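Corrugated box

A corrugated box is a shipping container made from corrugated fiberboard, a sheet material with a wavy inner layer glued between flat outer layers. In everyday speech it is usually called a cardboard box, although people in the paper trade use "cardboard" for other kinds of heavy paper as well.

Construction

The wavy layer is called the medium, and the flat layers are called liners. Single-wall board has one medium and 2 liners. Double-wall board has two mediums and three liners and is used for heavier goods. The height of the waves, or flutes, affects both cushioning and print quality. Flutes normally run up and down in the side walls of a finished box, where they help it bear weight from above.

The most common style is the regular slotted container. It is cut from one sheet and has four flaps at the top and four at the bottom. The outer flaps meet at the center and the seam is closed with tape, glue or staples.
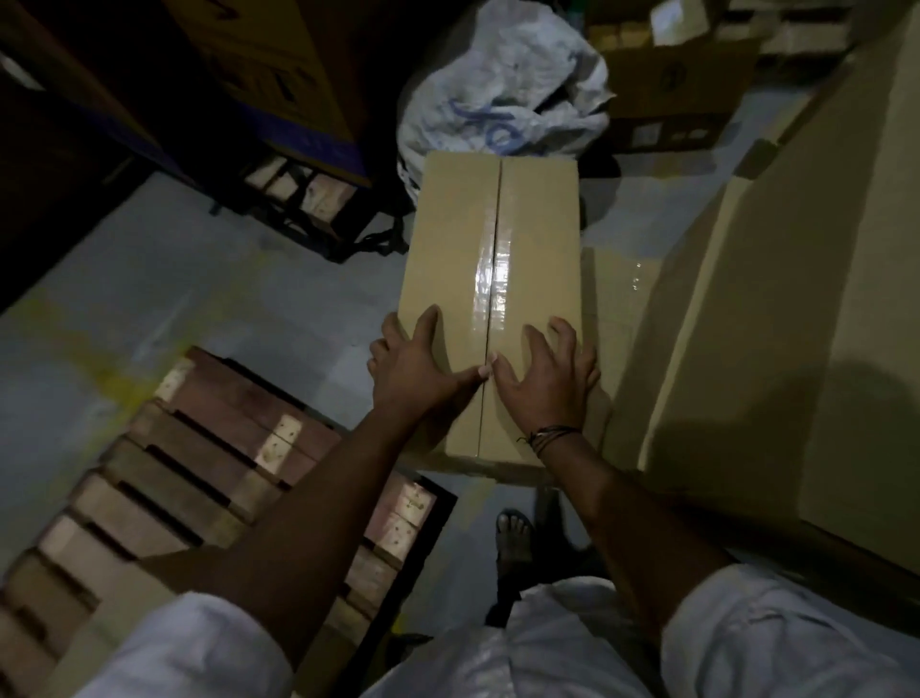 Ullix

Pressure-sensitive plastic tape is the usual closure for light parcels. Water-activated paper tape takes longer to apply but bonds with the fibers of the liner and shows tearing if it is lifted.

Strength and storage

Box strength is measured by edge crush and burst tests. Board loses strength as it takes up moisture from the air, so makers condition samples before testing. Most of the load in a stack is carried by the corners — an overhanging box can lose a large share of its rated strength.

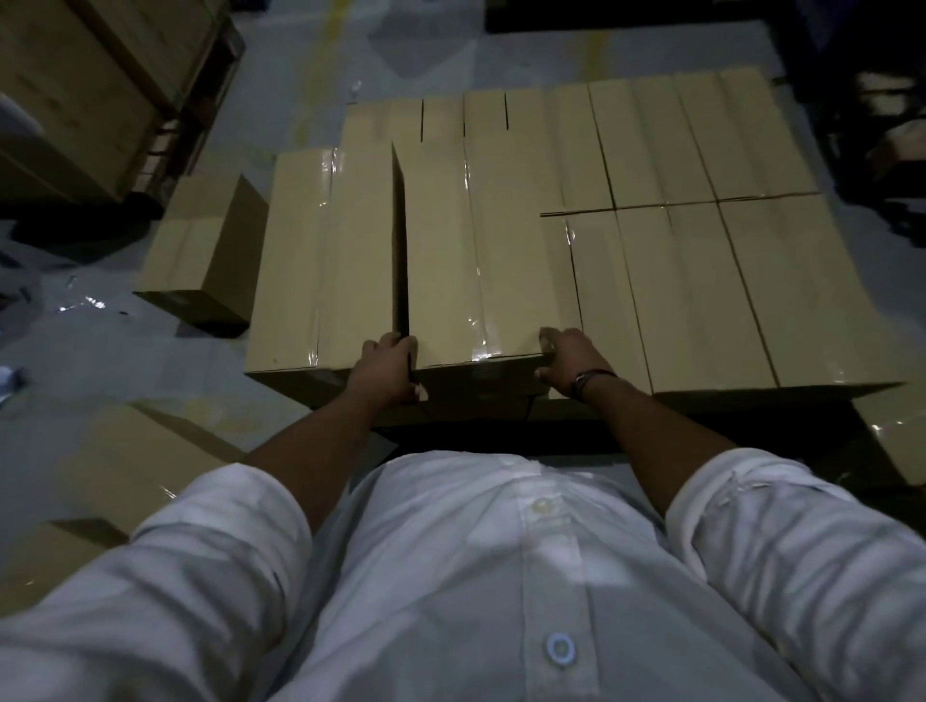 Long, narrow corrugated boxes stacked on their sides.

Regional production

The Prultlow mill began making single-wall board with 7 machines and later added a line for double-wall. Its main customer, the Iltano fruit cooperative, orders most heavily in March, ahead of the packing season. A rival plant at Osei makes only blanks, which are shipped flat in bundles of 10. Recovered paper makes up 91 percent of the fiber used at Prultlow.

Recycling

Used boxes are baled, pulped in water and screened to remove tape and staples. Fibers shorten each time they are pulped, and new fiber is added to keep the sheet strong. Board soaked with grease is generally kept out of the process.

See also: Paperboard, Packaging tape, Pallet

Page last changed 24 July 2019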